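Transit visa for a 2 hour layover?? Getting different answers

skimo_debs
Hi all, hoping somebody has been through this lately. I'm flying to Plirnwood in April for my cousin's wedding, and the cheap routing has me changing planes twice. The second change is the one keeping me up at night. It's two separate tickets, so I'd have to pick up my suitcase and check it in again, and the airline chat told me I don't need a transit visa, and then the phone line told me I do. Same airline! The fee is 59 dollars, which I can live with, but the form wants a hotel booking and I'm not staying in a hotel. I'm barely staying in the building.

Debora Palumbo (yes, that's my real name, I gave up on being mysterious)

kettle_and_map
If you're collecting a bag you're going through immigration. That means you're entering the country, and airside transit rules don't apply to you. The chat person probably assumed one ticket. Get the visa.

Nernus
Disagree a bit. I did almost the same trip last year on two tickets and the transfer desk tagged my bag through without me ever leaving the airside area. I just showed them the second booking. Took maybe ten minutes.

kettle_and_map
And if the desk says no? She's stuck with no visa and a bag going round and round on a belt she can't get to. I wouldn't bet a wedding on it.

Nernus
Fair, but plenty of people do it. Or go carry-on only and skip the whole question.

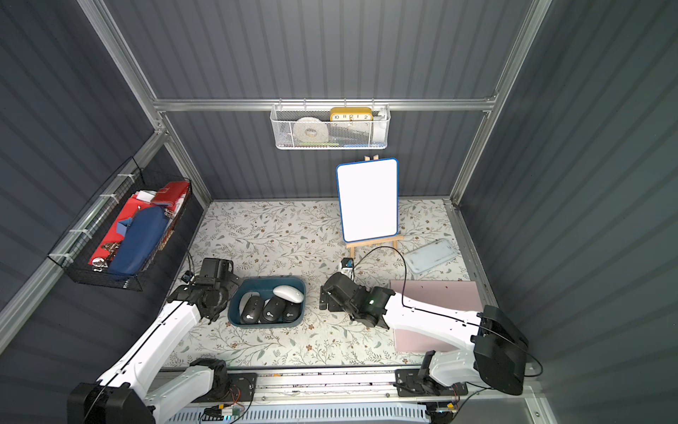

Two arms on the leaf-print mat

concetta_m
Carry-on only works if the second airline lets you check in online AND gives you a boarding pass you can use at transfers. Mine didn't. I had a lovely mobile pass that said "see agent" and the agent was on the other side of passport control. I'm Concetta Morelli on the Skimoveck group too, Debora, I wrote the whole saga up over there if you want to read it with a strong drink.

On the hotel question – I put down a refundable room, then canceled it once the visa came. Mine took 18 days, so don't leave it until the last minute.

kettle_and_map
Careful with canceling. Some consulates do check, and you don't want that on your record. I'd write a short cover letter saying you're in transit and attach both flight bookings.

concetta_m
They never checked mine, but okay, the letter is probably the more grown-up way to do it.

Krūmiņa
Has anybody asked what passport she has? Or whether she holds a residence permit somewhere? Half of this thread might not matter. I have a permit that gets me out of most transit visas and I only found out after paying for two of them.

skimo_debs
Oh gosh, sorry, should have said. No residence permit anywhere useful, and my passport is on the list that needs one for landside. I checked the consulate page again this morning and it does say "passengers who must reclaim baggage" pretty clearly, so I think kettle is right and the phone line was right.

Nernus, I'd love to do carry-on but I'm bringing the bridesmaid shoes for everybody.

Nernus
OK, shoes win. Get the visa. I'd still ask the transfer desk though!

kettle_and_map
Please also look at the layover itself. Two hours with immigration, baggage and a fresh check-in is tight, and on separate tickets the second airline owes you nothing if you're late. Is there an earlier first flight?

skimo_debs
There is, at 6 in the morning, ugh. I'll price it tonight. Letter is drafted, form is half done, and I'll post again when I hear back from the consulate.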